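Careers > Rail Operations
November | By Marta Horobets
2 min read

Hutero Short Line is hiring a locomotive engineer for the Hartley to Sutberg branch. The position is full time and based at the Hartley yard, where engineers go on duty at 5:30 a.m. Freight on the branch is mainly lumber, feed grain and road salt, with cars handed over to the connecting railroad at Sutberg.

The engineer works with one conductor. Typical work includes the daily run to Sutberg, switching at the Costutex siding, air brake tests, and fueling and inspecting the locomotive at the end of the shift. Crews also help clear switches of snow in winter. Most track on the branch is limited to 12 miles per hour, and the grade south of Hartley needs careful train handling with loaded cars.

Applicants must hold a current engineer certification and have 3 years of freight experience. Switching experience counts toward this. You need to pass a medical exam, including vision and hearing, and a drug screen. A regular driver's license is required for moving between the yard and the interchange.
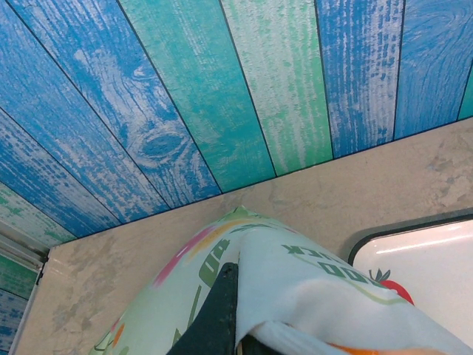
Will I have to spend nights away from home?

Crews start and finish every shift at Hartley. If a train runs out of hours on the line, a company truck brings the crew back.

Pay is $485 per shift, with overtime when a shift runs long. Health coverage begins on the first day of work. New hires get seven paid shifts of route training with Krum Todorova before they run the branch on their own. Vacation is bid by seniority.

To apply, send a work history, a copy of your certification and the names of two former supervisors to Erhan Baysal at the Hartley office. Applications can also be left at the front desk until 4 p.m. Interviews are held at the yard and include a short ride over the line. We will keep the posting open until the job is filled.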